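I finally got to the Brennan shoe fair, after missing it in March, and went straight past the boots to the tables at the back!

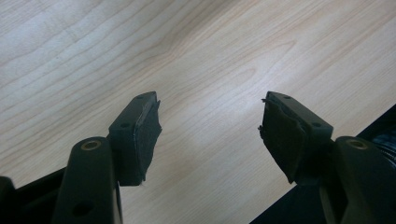 Pale wood, lovely wavy grain.

I could have stroked that tabletop all day, but sandals were what I'd come for (my nephew goes through them like biscuits). The BOBDOG one won me over: black with a teal-blue strap, a bright green hook-and-loop tab and a lime-green squiggle on the side. The Bastance stand had 38 styles on its list, and I wanted most of them.

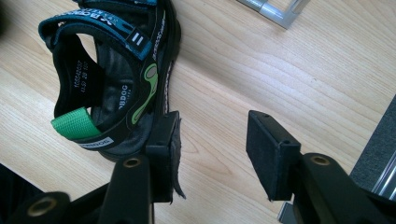

Crisóforo Gallegos: We went in the morning and the children's sizes were already running low. Did you try the Wiltola stand by the stairs? Much better for narrow feet.

I didn't, Crisóforo, so that's next year sorted. I did spend ages dithering over grown-up sandals, and came very close to buying a pair with turquoise zigzag straps and a nubbly footbed.

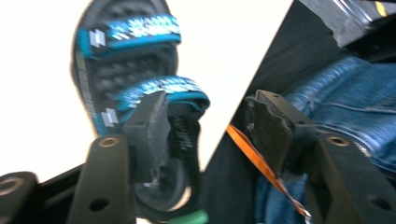

Emiliano Zepeda

Parking was 70p, tea was dreadful, and the number 43 bus stops right outside if you'd sooner leave the car at home.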